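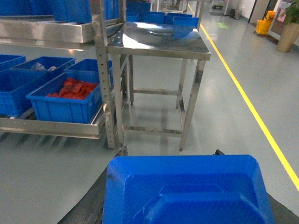
Walus Loose Leaf Breakfast Coffee Substitute, Roasted Chicory and Barley, 400 g

Sold by Tridstead Dry Goods
In stock
Pack size: 400 g resealable bag
Also available: pack of 2, pack of 4

About this product

Walus has been roasting chicory for people who have been told to cut down on coffee, and for the smaller group who did it on purpose. It is dark, slightly sweet and a bit toasty, and it makes a brown drink that goes well with a biscuit. It does not taste like coffee. The bag says "coffee-style", and we have had words with the supplier about how much work the second half of that is doing.

If you come to it expecting an espresso you will be cross. If you come to it expecting something warm at nine in the evening that lets you sleep afterwards, you will probably order the pack of 4, as most people do by their second go.

Ingredients

Roasted chicory root, roasted BARLEY, roasted RYE, a little fig. Contains gluten. No caffeine, no added sugar. Allergens are in capitals.

How to make it

Put 2 heaped teaspoons in a pot or cafetiere, pour on water just off the boil and leave it for 4 minutes. Longer is fine, though by 20 minutes it has become a sort of gravy. Milk helps. Oat milk helps more, for reasons we leave to the oats.

The grounds are coarse and will not dissolve, whatever you do with the spoon. For the stir-in kind you want Walus Instant, which is on its own page and comes in a tin with a lid that sticks.

It also works in baking. A tablespoon of strong, cold chicory does for a coffee and walnut cake what coffee would, and you can give it to children at four in the afternoon without regretting it at bedtime.

Choosing between ours

Walus Chicory and Barley: the one on this page. Middling strength, sweetish, the safe pick.

Lemaire Pure Chicory: stronger and more bitter, with no grain in the list. Makes a very black cup. Liked by people who like that.

Sterora Dandelion Blend: tastes of a garden after rain. We sell it. We have a loyal few who buy it. That is all we will say.

Storage

Keep it dry and close the zip properly. Chicory takes in damp from the air and sets into a lump, which can be broken up with a rolling pin and drunk perfectly well, but it makes a poor impression on guests. Once open, use within 2 months.

Delivery and returns

Orders placed before 2 pm go out the same working day. Spend over £20 and postage is free; a pack of 4 on its own will get you there.

Unopened bags can come back within the month. Opened bags can't, even if you have only had the one cup and pulled a face. Anyone unsure can add a sample sachet to any order, one of each blend per household.

The price of this one goes up in July, along with the price of barley. Existing subscriptions stay as they are until their next renewal.

Questions about this product? Use the form below and give the name of the blend, as "the brown one" covers our entire range.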